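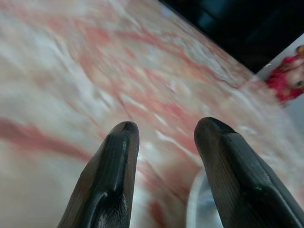 Spent the morning on the hall cabinet again. The first coat went on too blue, and Leonie Wendt said so as soon as she came in the door. I have been trying to settle on a black for most of March and have 35 swatches taped to the wall by the stairs. What I want is closer to the two gripper fingers, a charcoal with a faint gloss along the ridge and a bit of brown where the light catches the curve. I like the fine lines running lengthwise too. The oak has a grain that would do the same if I stop filling it.

Sanded the left door back by hand before lunch. Called the paint counter in Bilport and asked if they could put some umber in the mix. Jong-dae Koo answered and said yes, but only by the gallon, so that is 50 dollars for a cabinet that needs a quart. I ordered it. The rest can go on the porch bench.

Geum-ok Bang came by at 3 with the hinges. Two are the wrong hand and will have to go back. She stayed for tea and told me about her sister's move, which has been put off again. The piano still has no buyer and the new place has a narrow staircase.

Paid the roof deposit, 2320. The check is in the blue envelope on the desk and needs to be mailed tomorrow. Wrote to Tae-yang Yang about the gutter on the north side but left out the part about the fence.

Rain after supper. The garage smells of primer with the door shut, so I moved the drawers into the back room and laid them on newspaper. Read for an hour. Knees sore from the floor. Need 220 paper, tack cloths, and a new lid for the shellac.

Journal > House > Hall cabinet

Print this entry | E-mail this entry

Contact | Copyright Joon-young Yoon | Back to top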